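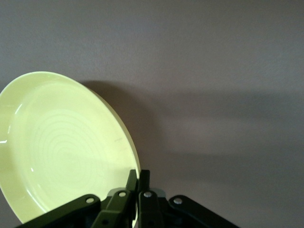
Slide 1: wrist camera, plate held by the rim

Leave this one up while people find seats. Don't start until the door closes.

Hi everybody, thanks for coming back after lunch. I'm going to talk about plates for twenty-five minutes, so if you had soup you picked the wrong day (pause, see if they laugh, move on either way).

What you're looking at is the robot's own view from its wrist. Yellow-green plate, two fingers pinching the rim, one on the face and one on the back. I love this view and I also kind of hate it, and the next few slides are why.

Slide 2: what we were trying to do

The project is called Norkutov. The job is dull on purpose: pick up a plate, turn it, set it in a rack, go get another one. We taught it two ways at our shop in Farkport. Sometimes we grabbed the arm and pushed it through the motion by hand. Other times we sat at the Teoh, our remote control station, and drove it from across the room with only the camera feeds to go on.

Say clearly that it was the same plates and the same rack both ways. Somebody always asks.

Slide 3: the numbers

We recorded 1793 demonstrations. Of those, 349 were by hand and all the rest were remote. Yes, that's lopsided! We did the by-hand ones first, got sore shoulders, and built the remote station in a hurry. I would love to tell you there was a study design behind the split.

We also threw out 385 of the remote ones. Mostly those were people learning to drive. Your first hour on a remote station is awful, you overshoot everything, and if you leave that hour in the training set the robot will faithfully learn to overshoot everything too.

Slide 4: by hand

Good things first. You feel the weight. You feel the rim touch the rack before you see it, and you slow down without thinking about it. New people are decent at this in a few minutes, it's just moving a heavy arm around.

Bad things: your own arm gets into the camera view. We had a stretch of recordings with somebody's sleeve in the corner, and the policy we trained on them did fine until we ran it with no sleeve there. Then it just sat and waited. I was so confused that afternoon. (Tell the sleeve story slowly, it's the best one in here.)

Slide 5: by remote

Clean video, no sleeves. The person driving sees what the robot sees, so if they can do the job from that view, you at least know the information is in there somewhere.

But you can't feel anything. Go back to slide 1 for a second. Look at where the fingertips meet the rim. How hard is that grip? I can't tell from here and neither can the driver. So people squeeze, all of them, every time. We ended up adding a little buzz in the handle that gets stronger as the fingers close, and that helped more than any amount of me standing behind the chair saying "gently."

While slide 1 is back up, point at the shadow on the wall. Our better drivers use shadows to judge distance, and they mostly didn't know they were doing it until I asked. When we changed the lights in October they all got worse for a couple of days and blamed the controller.

Slide 6: mixing the two

This is the part I get emails about. We start each new task with a short batch by hand, sleeves rolled up and elbow kept out of view, then do the bulk by remote. The hand batch teaches the people more than it teaches the robot, I think. After you've physically turned a plate with that arm you drive it differently. You stop trying to twist the wrist past where it wants to go.

I don't have a clean comparison to show for this. Be upfront about it. We're planning one at Forholm in the spring, with 500 demonstrations for each method and the same people doing both.

Slide 7: stuff I'd do differently

Write down who recorded what. We didn't for the first month and I still regret it.

Let people stop when they're tired. The late recordings are wobbly and you can spot them from the file times alone.

Keep some of the recoveries. If a driver fumbles the grip and fixes it calmly, that's gold. We deleted almost all of ours early on for being "messy," and then wondered why the robot had no clue what to do after a bad pinch.

Slide 8: questions

If it's quiet, ask who in the room has driven an arm remotely and what they hated about it. If we're past 2:30, skip that and send folks to the demo table, where they can have a go at the Teoh themselves.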